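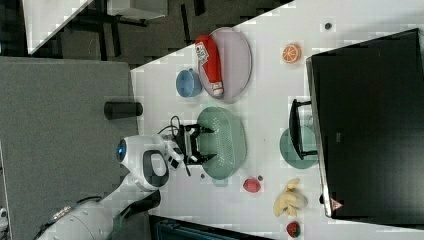
How many demonstrations of one task should be recorded before the first training run?

Plan on 80 accepted episodes for a single pick-and-place task. Rejected episodes do not count toward this number, so the operator will usually record more than that.

4.3 Recording demonstrations by hand guiding

This section applies to Drasport arm stations running the Gilska recorder. Complete section 4.2 (zero pose and gripper check) before you start. If the arm has been powered down since the last session, repeat the zero pose.

Preparing the table

1. Clear the work surface and wipe it down.

2. Open the task card in Gilska and select the object set. The kitchen set includes dishes, a colander, a cup, a bottle, and several fruit pieces.

3. Place the objects by hand in any arrangement the task card allows. Bottles may stand or lie on their side. Plates may be partly covered by other items.

4. Leave the target object where the gripper can reach it from above. For the colander task, the rim on the arm side must be free.

5. Press Save Layout. Gilska stores a still of the table with the episode.

Note: Do not line the objects up or space them evenly. A policy trained on tidy tables does poorly on untidy ones. Change at least three object positions between episodes, and change the target position every time.

Recording an episode

1. Stand on the open side of the table and hold the arm by the grip at the wrist.

2. Press Guide on the station panel. Wait for the tone before you move the arm. Until the tone sounds, the joints are still held.

3. Press Record.

4. Bring the gripper over the target, pause briefly, then lower it. Keep the fingers on either side of the rim or edge you mean to grasp.

5. Close the gripper with the foot pedal. Lift straight up until the object clears everything near it.

6. Move to the goal position, lower, and open the gripper.

7. Back the arm away and press Stop. Recording also stops on its own after 90 seconds, and an episode that ends this way is marked Incomplete.

CAUTION: Keep your free hand away from the gripper fingers whenever the pedal is connected. The pedal stays live in Guide mode even when recording is stopped.

CAUTION: Check the cable loop at the gripper before every session. If it catches on a dish or on the monitor stand, press Stop, release Guide, and free the cable by hand. Do not pull the arm against it.

Accepting or rejecting

After each episode Gilska plays back the motion on the monitor. Choose Accept, Reject, or Accept with Note.

Reject the episode if:
- you bumped an object other than the target and it moved
- the gripper closed on nothing
- your hand or sleeve covered the target during the approach

A missed first grasp followed by a good second one is still useful -- choose Accept with Note and enter "regrasp". These episodes are kept in a separate group and can be left out of training later.

Note: The playback speed is set to 70 percent by default. Changing it has no effect on the stored data.

Storage and upload

Each station can hold 132 episodes locally. When the store is full, Record is grayed out until you upload. Choose Session > Upload to send accepted episodes to the Teshome server. Rejected episodes are deleted from the station once the upload finishes. If the connection drops, leave the station on and choose Upload again -- files already sent are skipped.

Sites on the Greltarberg network need the proxy address from Appendix B.

Next: 4.4 Labeling episodes

Revised Monday, March 17, 2025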